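Dishes, Cups and a Very White Kitchen: A Little Gallery

Posted March 28, 2024

I have wanted to put this page together for ages, and now that the kettle is on and the rain has settled in for the afternoon, I've finally run out of excuses. You may remember that our sink corner at Ladholm used to be a sorry sight, with mugs stacked three high on the drainer and a tea towel that had seen far better days. Well, we've been living with the new arrangement since August, and I've grown so fond of it that it seemed only fair to give it a gallery of its own (and to answer the people who keep asking me how we've got it set up).

First, the credit where it's due. Xuelian Cao picked the colours, or I should say the one colour, which is white, and she stuck to it through every paint chart and tile sample I pushed under her nose. I was all for a cheerful green. She was right and I was wrong, and I've told her so more than once over a cuppa. Mohammed-Awal Gbeho looked after the plumbing side and the dishwasher, and he was terribly patient with me while I changed my mind about where the sink ought to go. The cabinets came through Brelico, who were lovely to deal with on the phone and a bit slow with the delivery, and the sink was ordered from Amegashie after I had sworn I wouldn't look at one more sink.

I should say too that it's a working kitchen, shared by everyone who comes through, so please don't expect a bowl of lemons on the bench. People wash up, people leave their cups, people wander off with a laptop and wander back for a biscuit. I rather like it that way. A kitchen that's only ever tidy makes me nervous — I never know where to put my mug down.

A few words on how we do the dishes, as there was a fair bit of discussion about it in the early weeks. Cups and tumblers go in the dishwasher at the end of the day, open side down, and anybody passing can put theirs in without asking. Plates can go in as well, though several of us still prefer to wash one by hand and stand it up to drain, which takes no time at all and gives you a minute to look at the wall and think about nothing. The pots we do by hand, always. Xuelian would like me to add that teaspoons belong in the drawer and not in the sink, and I have promised to pass that along.

I did wonder about the double sink. It costs a little more and it takes up bench space that could have gone to the toaster, but I wouldn't be without it now. You can have somebody rinsing on one side while things drain on the other, and there is much less shuffling about with dripping hands. As for plastic cups, I know they're not to everybody's taste, but we bought a dozen — 12 exactly, in one box from Pliltier — and they have been dropped, sat on and taken outside in all weathers without complaint.

The gallery
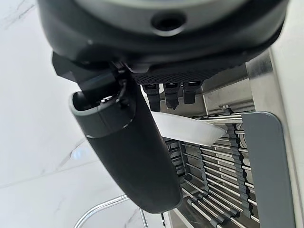

A piece of frosted white plastic, held up over the rack.
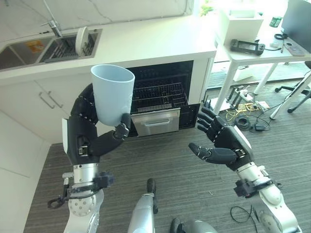

One of the pale blue cups, with the stainless steel double sink behind it and a white plate standing up in the dish rack. The grey veining in the marble pattern on the wall is my favourite part of the whole room.
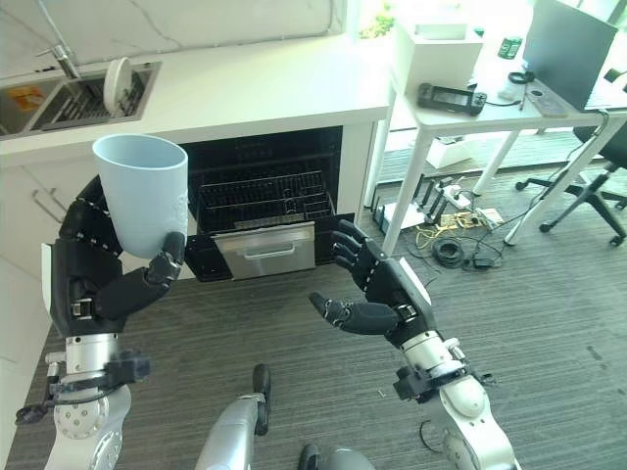 The dishwasher with its door down and the black rack pulled partly out, and a light blue cup held upright in front of it. Over on the white table there's a laptop and a green can.
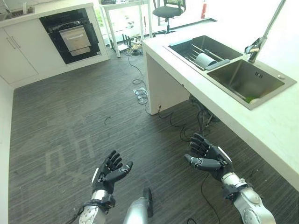
The sink again, this time with a white cup lying on its side in the rack, and that long slender tap I went on and on about until everyone gave in.

Still to come

There are 3 jobs left on our list, and I'd love to have them finished before the cold weather. The first is a proper hook for the tea towels. The second is a shelf for the tea tins, which Mohammed-Awal has measured up and drawn on the back of an envelope. The third is a new set of labels for the drawers, and that one is mine, so it may take a while!

If you've got a kitchen corner of your own that you're proud of, do write and tell me about it. I read everything that comes in, usually with a piece of toast in the other hand, and I'm especially keen to hear from anyone who has found a good way of keeping lids and containers together.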